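Nostach (film)

Nostach is a science fiction drama film directed by Nhyira Agbeko from a screenplay by Yaa Bonsu. It stars Ohemaa Ansah as a freight dispatcher on a mining moon and Nithin Achari as the inspector sent to close the station. The film was produced by Ellum Pictures and distributed by Kollness.

Plot

Dispatcher Adjo Renn (Ansah) keeps the cargo schedule at Nostach, a station with a crew of 100. Inspector Chauhan (Achari) arrives with orders to end operations within 10 days. While checking the cargo records, Renn finds 1,048 shipments listed as delivered to a port that was never built. She hides the records from Chauhan, then learns that he signed the first of the false entries as a junior clerk. The two agree to send the full list to the home office, and the last supply ship leaves without them.

Development

Bonsu wrote the first draft as a radio play in six parts. Agbeko read it while editing an earlier short film and asked for a version with a single main location. The role of the inspector was written as a much older man and was changed after Achari read for a smaller part. A subplot about a strike was dropped before filming.

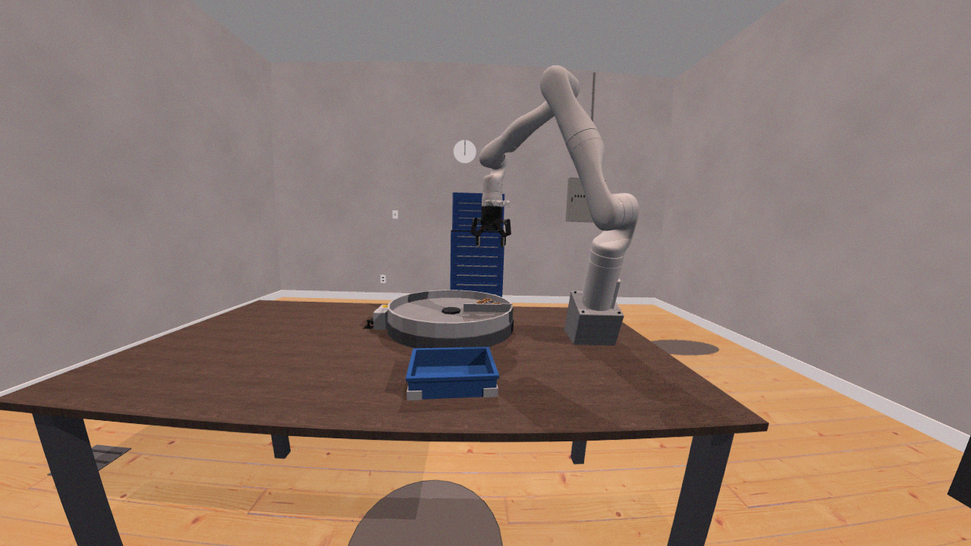
Vol. 10, No. 4, p. 100

Filming began in August on two stages. Most of the station corridors were one set, repainted and relit between scenes. Delali Akpalu, the director of photography, used fixed lenses for the station and a handheld camera for the final act. The score was recorded with a small string group and no percussion.

Release

Kollness opened the film on 1,851 screens. The theatrical version omits a prologue set on the supply ship, which was restored for the home release. An alternate ending, in which Renn boards the ship alone, is included as an extra.

Reception

Reviewers praised Ansah's performance and the sound design. Several found the middle section slow and the legal terms in the dialogue hard to follow. A sequel was announced but did not enter production.

See also

Ellum Pictures
List of films set on moons
Radio plays adapted for film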